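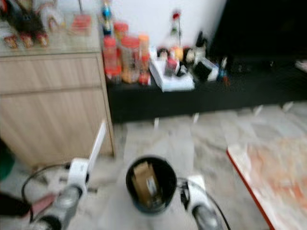
A black cup on the tiles with a folded piece of cardboard in it, and the glass-topped cabinet behind.

How to clear the floor and the top of a cabinet without buying anything

Posted 10/27/22

Search for advice on tidying a living room and you will be told, within a minute, to buy boxes. Then labels for the boxes. Then, if the site is called something like Grukis, a little trolley to put the boxes on. I have tried most of this over the years and I remain unconvinced. What follows is the method I use on the two places where small stuff collects in my home: the floor beside the cabinet and the glass on top of it. It takes an evening if you don't stop to read old post.

What you need

One tall cup or small bin with a wide opening. A damp cloth and a dry one. A bag for rubbish. You do not need the Kikinel drawer inserts, whatever the advert says. I bought a set and they were the wrong depth for every drawer I own.

Step 1. Start on the floor

Most guides start high and work down so that dust falls on to what you haven't cleaned yet. Fine for dusting, less good for clutter, as you end up stepping over things all evening. Pick up first and dust later.

Stand the cup on the floor where you are working and put flat scraps into it: card, wrappers, receipts. Fold the card once so that it stands up in the cup. People will tell you to flatten cardboard and stack it neatly, and for delivery boxes they are right. For a small offcut I can't see the point. It will slide off the pile and be back under the furniture by November.

Patterned tiles hide a lot. On a grey-and-white marble pattern a scrap of pale paper all but vanishes, so get down low and look across the floor towards a window or lamp. Move any loose cables out of the way before you sweep. Don't sweep round them.

Step 2. Take everything off the glass

Everything, including the ornaments you are sure are staying. I used to wipe round mine and told myself it came to the same thing. It doesn't, and there was a ring under one bottle to prove it.

Put the lot on a towel on the floor or on a table. Keep anything with a loose lid upright. If the glass top is a separate sheet, leave it where it is unless you have a second pair of hands – a cabinet-sized piece of glass is heavier than it looks.

Step 3. Wipe, then dry

Damp cloth first, dry cloth straight after. I have tried the Hurnirow glass spray and could not tell the difference from warm water with a drop of washing-up liquid, apart from the smell. Keep water away from the edge of the glass, where it can creep underneath and sit on the wood.

Step 4. Decide what goes back

The usual rule is to ask whether you love each object. I don't love my sewing scissors and I am keeping them. Ask where you would look for it instead. If the answer is the drawer, it goes in the drawer.

My own order, for what it is worth:

Bulky pieces at one end, near the back.
Jars and anything with a lid next to them.
Tall thin bottles at the other end, away from elbows.
Small things in a row along the front, or in the drawer if you are tired of straightening them.
Flat packets and little boxes get opened and checked. Half of mine are empty.

Step 5. Empty the cup

Do it the same evening. A cup of folded card left on the floor is one more thing on the floor. Card goes with the recycling, unless it is greasy.

Does it last?

Longer than the boxes did, in my case, though I make no promises. The cabinet top needs doing again every few weeks and the drawer fills up whatever you do. I have read the claim that 9 minutes a day will keep a room clear for good. I managed it for 7 days.

Comments are open below. If you are writing to recommend the Naidoo storage system, I have seen it, and I still don't want a trolley.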